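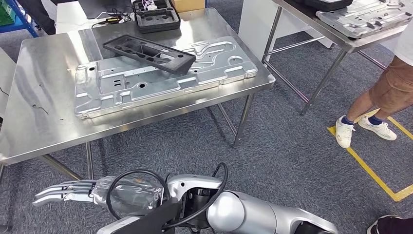
4.2 “已蒙应允”一栏的填写

上一节说明了代祷簿如何开栏：日期、代祷人、事项、备注，以及最右侧那道窄得只容一个勾的“已蒙应允”。本节处理的就是这道窄栏。Rirnen教会的代祷簿自2000年启用，至本文截稿时录得代祷事项2245条，其中在窄栏内有任何笔迹者410条。“任何笔迹”的说法是有意放宽的。除了勾，我们还见到圆圈、感叹号、一朵小花、一处茶渍边缘的描线，以及某位弟兄用铅笔写下的“算是吧”。编码时，花与感叹号计入，茶渍不计，“算是吧”经过两轮讨论后计入。

以往关于祈求与感恩的研究多取讲章和诗歌为材料，两者都有一个便利之处：讲道人和作词人不会忘记感恩，因为大纲上写着。代祷簿没有大纲。它摆在Rirnen教会侧门的矮柜上，拴着一支笔，谁路过谁写。写的人往往一手拿着雨伞或孩子，字迹向右上方飞去。这样的材料粗糙得令人头疼，可是就“人在求过以后还会不会回来说一声”这个问题而言，它比任何讲章都坦白。

先说窄栏由谁来填。按首页上的规矩，应由原代祷人自己填写。该规矩由Toshio Mizuno牧师手书，措辞温和，末尾引了十个长大麻风的得洁净、只有一个回来归荣耀与神的那段经文（路加福音十七章）。牧师引经的用意相当清楚，会众领会得也相当清楚，然后该不回来的照旧不回来。我们比对笔迹后发现，窄栏里的勾有相当一部分出自同一只手，勾的尾巴极长，常常越过边线，侵入下一页的装订缝。这只手属于Sachiko Hosoda。她负责更换簿子已有多年，每到换新簿之前，便把旧簿从头翻一遍，凡她知道结果的，一律替人打勾。

我们在访谈中问她凭什么判断。她的回答抄录如下：“孩子都生下来了，总不能还空着。”

这句话给本研究带来的麻烦，比它听上去要大得多。如果窄栏表示代祷人的感恩，那么Hosoda姊妹代打的勾就应当剔除；如果窄栏表示会众对结果的共同记忆，那么她的勾恰恰是最可靠的一批。第一稿中我们选了前一种做法，审读初稿的Nele Visser在页边写道：你们把唯一认真填表的人从表里删掉了。第二稿遂改为两种口径并列，本节以下除特别说明外，均指全部笔迹。

各类事项在窄栏中的表现差别很大。生育、手术、考试三类，结果明确，打勾也多。求职一类次之，且往往迟疑：有人先打了勾，后来又在勾上补了一个问号，想必是上了班。为家人信主所作的代祷几乎从不打勾，却反复出现，同一个名字可以隔几年再写一遍，字越写越小。为天气所作的代祷集中在教会的户外聚会之前，事后无一打勾，连放晴的那几回也没有。对此可以有一种神学上的解释，即好天气被视为普遍的恩典，不归入个别的应允；也可以有一种不那么神学的解释，即天气好的时候大家都在外面，没人去侧门。

寻找失物一类值得单独一提。钥匙、眼镜、一本借出去的灵修书，都有人郑重写下。这类事项的打勾者多为本人，速度也快，有时勾与祈求用的是同一支笔的同一种墨色，令人疑心钥匙就在矮柜上。Mizuno牧师对这类条目向来宽厚，他在访谈中提醒我们，路加福音里那位丢了一块钱的妇人，找着了是要请邻舍来同乐的，可见小事上的欢喜并不丢人。我们接受这个提醒，并在编码手册中删去了原先使用的类别名称“琐事”。

再说“感恩”这件事在簿子里的去处。窄栏空着，并不等于没有感恩。备注栏里散落着一些不肯守规矩的句子，例如“谢谢主，也谢谢送汤的人”，又如“还没好，但昨晚睡着了”。后一句尤其难以归类。它不合“已蒙应允”的定义，事情分明没有成；说它是祈求也勉强，句子里什么都没有求。Kazue Wada在预编码阶段把这种句子统称为“半途的感恩”，我们起初嫌这个名字文气太重，换过好几个更像术语的说法，最后又换了回来。

半途的感恩几乎全部出现在长期事项中：慢性病、照料年迈的父母、一段谁都看得出不会很快了结的官司。写的人并没有等到事情办妥才道谢，他们大概也知道那一天不一定来。相形之下，事项越是干脆利落地办妥，代祷人就越容易从簿子上消失。手术成功的人回去上班，考上的学生搬去了外地，生下来的孩子占满了母亲的两只手，笔自然就拿不住了。讲台上常说苦难使人远离神，从Rirnen教会这本簿子看来，至少就侧门的人流而言，顺利的本事更大一些。

这个观察需要立刻加上限制。首先，代祷簿只记录愿意写字的人。其次，Rirnen教会另有周间的祷告会，口头的感恩在那里发生，没有留下文字，参加过的人都说很多，多到会后的点心常常推迟。再次，忙碌是否等于淡忘，簿子本身不能回答。一个人没有走到侧门去打勾，可能忘了，可能在厨房水槽边已经谢过，也可能觉得在公开的本子上宣布自己蒙了应允，对下一行那位还在等的人有些残忍。最后一种可能来自Yae Hosoda的访谈。她是Sachiko Hosoda的女儿，从小跟着母亲翻簿子，据她说，母亲替人打勾时会先看一眼上下行，倘若紧挨着的是一件坏了结果的事，勾就打得特别小。

我们随后回头查看了笔迹，勾的确有大有小。至于大小是否与邻行有关，纸面上看不出足以下断语的规律，我们也无意为一位母亲的体贴做显著性检验。

图3 金属圆柱形臂段与其旁的黑色长条织物面

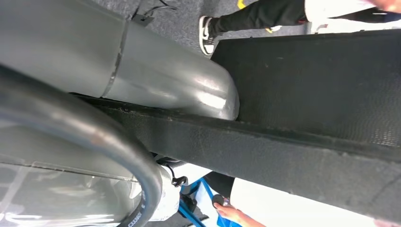 窄栏空白，能否当作代祷人没有感恩的证据？

单凭空白不能作这样的推断，它只说明没有人在那一格里留下笔迹，感恩是否以别的方式发生，须由备注栏和访谈另行查考。

依此原则，下文凡提到空白，一律称“未标记”，不称“未蒙应允”，更不称“未感恩”。三个词之间的距离，在初稿里曾被我们轻快地跨过去，被拉回来时不太体面。

作为对照，我们查看了邻镇Ueda教会的同类簿子。Ueda教会原先用的是活页本，后来改用一款名为Wikura的登记程序，代祷事项由会友在手机上填写，到期由程序发出提醒，询问“此事是否已蒙应允”，下设“是”“否”“稍后提醒我”。从数据整齐的角度说，这是研究者梦寐以求的材料。从内容上说，“稍后提醒我”占去了绝大部分，有的条目被稍后了好几轮，主语早已换了医院，提醒仍准时到来。Ueda教会的同工对此颇为坦然，认为总比忘了好。我们同意总比忘了好，同时注意到，改用程序以后，备注栏里那种半途的感恩不再出现。程序里没有给它留位置，而人通常不会在“是”与“否”之间自己画一道线出来。

这里不宜得出纸笔优于程序的结论。Ueda教会使用程序的时间尚短，会友年龄也偏轻，两处的差异可能来自别的缘由。何况Rirnen教会的纸笔之所以看上去有人情味，很大程度上仰赖一位会替人打勾的姊妹，而这样的人手，任何一种登记方式都不能自动配给。Yae Hosoda在访谈快结束时说，她可能会接母亲的班，但她打勾没有那么长的尾巴。

关于日期，另有一点须交代。代祷簿中的日期写法极不统一，有先月后日的，有先日后月的，也有只写“主日”的。例如一条写着8/4/24的事项，求的是搬家顺利，既可读作八月，也可读作四月。我们向Mizuno牧师求证，他记得那次搬家，记得下雨，记得沙发卡在楼梯转角，唯独不记得月份。该条按“日期不明”处理，窄栏中有勾，尾巴很长。

本节最后讨论“应允”一词的边界。首页的规矩没有说明怎样算应允，会众便各按各的理解来。多数人把它等同于事情照所求的成了。少数人不然：有一条求父亲康复，备注栏写明父亲已经去世，窄栏里仍有一个勾，是本人的笔迹，落笔很重，透到了背面。编码时我们对这一条争执最久。若依结果判断，此勾属于误标；若依填写者的判断，它是全簿最清醒的一个勾。Visser主张保留原样，不作归类，在附表中单列一行。我们照办了。附表因此多出一行，没有类别名称，合计时也计入总数，排版的同事问过几次是不是漏了字。

Stodari地区其他教会的簿子我们只看到零星几页，多为复印件，窄栏有时被裁在纸外。凡是看不到窄栏的，一概不纳入比较。其中一位会友知道我们在做这项研究，主动写信来说，他年轻时求过的事大半都成了，一次也没有去打过勾，问现在补是否还来得及。信已转交他所在教会的牧师。回信我们尚未见到，下一节转而讨论代祷人与被代祷人之间的称谓。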